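Notas para la charla - "Traducir instrucciones para gente que tiene prisa"
14 de septiembre de 2018
Jörg Voß

Antes de empezar: comprobar el micrófono y pedir agua. Decir al público que soy alemán, que trabajo en español desde hace años y que todavía hago faltas con el subjuntivo. Si alguien oye una, me la puede decir al final.

Presentación (breve)

Soy traductor técnico. Casi todo lo que traduzco son manuales: bombas de agua, calderas, cerraduras, básculas de panadería. Hoy quiero hablar del manual de una caldera, la Belesix, porque en este trabajo cometí casi todos los errores que se pueden cometer y también porque la empresa me ha dado permiso para enseñarlos.

El manual original tenía 364 páginas. La versión española que entregué la primera vez tenía más todavía. El español ocupa más espacio que el alemán en muchas frases, esto lo saben todos los que están en la sala, pero yo además añadía palabras. Escribía "proceda a efectuar el cierre de la válvula" donde se puede escribir "cierre la válvula". Me parecía más educado.

(Pausa. Leer las dos frases en voz alta, despacio.)

Quién lee un manual

Durante mucho tiempo pensé en un lector sentado en una mesa, con luz buena y con el libro abierto por la primera página. Este lector existe, pero es raro. El instalador que conocí en Trullach leía de pie, con una mano ocupada, y buscaba solamente un párrafo. No le interesaba el capítulo anterior. Si el párrafo decía "como se ha indicado más arriba", para él no había nada más arriba.

Después de aquella visita cambié tres cosas en mi manera de trabajar. La primera: cada paso tiene que entenderse solo. La segunda: el verbo va al principio. La tercera me costó más aceptarla, y es que repetir una palabra no es un defecto. En la escuela me enseñaron a buscar sinónimos. En un manual, si escribo "mando" en un paso y "rueda" en el siguiente, el lector busca dos piezas.

Ejemplo del glosario: la pieza que en alemán se llama Drehknopf. En mi primera versión aparecía como botón, mando, perilla, rueda y pomo. Cinco palabras para una pieza. Shayne Cosgrove, que revisaba la versión inglesa al mismo tiempo, me escribió una nota de una sola línea: "¿Cuántos botones tiene esta caldera?" Tenía uno.
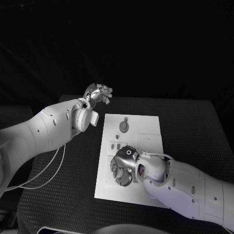 Desde entonces hago el glosario antes de traducir la primera frase, y no mientras traduzco. El de Belesix tiene 162 términos. Lo mando al cliente, espero la respuesta y no empiezo sin ella, aunque el plazo sea corto. Algunos clientes se ponen nerviosos con esta espera. Les explico que una palabra cambiada en abril es barata y que la misma palabra, cambiada en la imprenta, no lo es.

(Si voy bien de tiempo, contar lo de Vurnov. Si no, saltar a "El imperativo".)

Lo de Vurnov: me encargaron el manual de una báscula y el glosario volvió con todas las palabras aceptadas menos una. El cliente no quería "plato", quería "plataforma de pesaje". Yo decía que los panaderos dicen plato. Llamamos a una panadería y preguntamos. Dijeron "la bandeja". Al final pusimos plato, pero aprendí que mi intuición de extranjero y la intuición del cliente valen más o menos lo mismo, y que se puede llamar por teléfono.

El imperativo

Pregunta que me hacen siempre: ¿cierre, cerrar o se cierra? Mi respuesta es que el infinitivo funciona bien en los títulos y el imperativo en los pasos. "Cambiar el filtro" como título, "Saque el filtro" como paso. Lo que no recomiendo es mezclar los dos en la misma lista. Tampoco me gusta "se deberá cerrar", porque el futuro hace dudar de cuándo.

Sobre tú y usted no tengo una regla. Para la herramienta de jardín de Gallagher usamos tú y para Belesix usamos usted, y en los dos casos decidió el cliente. Lo único que pido es que se decida una vez y que quede escrito en la primera línea del glosario.

Las advertencias

Aquí hablar más despacio. Es la parte que más me importa.

Una advertencia tiene que estar antes del paso. Parece evidente, pero en el original de Belesix encontré 13 advertencias colocadas después. El paso decía "abra la tapa" y la línea siguiente decía "atención, antes de abrir la tapa corte la corriente". El traductor no es el autor, y hay colegas que opinan que no debemos mover nada. Yo las moví, lo anoté en un documento aparte y lo mandé al cliente con la traducción. Me contestaron que iban a corregir también el original.

(Preguntar al público: ¿quién lo habría dejado igual? Dar tiempo para dos o tres respuestas. No discutir mucho, faltan minutos.)

Longitud de la frase

Yo intento no pasar de 20 palabras por paso. No siempre lo consigo. Cuando una frase sale larga, casi siempre lleva dentro una condición, y entonces la pongo delante: "Si la luz roja parpadea, cierre la llave de paso". La condición al final obliga a leer la frase dos veces - y hay lectores que ya han cerrado la llave.

Preguntas

Dejar diez minutos. Si preguntan por tarifas, decir que lo hablamos en el café. Si preguntan por programas de memoria de traducción, contar que el mío guarda 2,659 segmentos de Belesix y que bastantes están mal, porque son de la primera versión y todavía no los he limpiado.

Recordar que el glosario está impreso en la mesa de la entrada, para quien lo quiera.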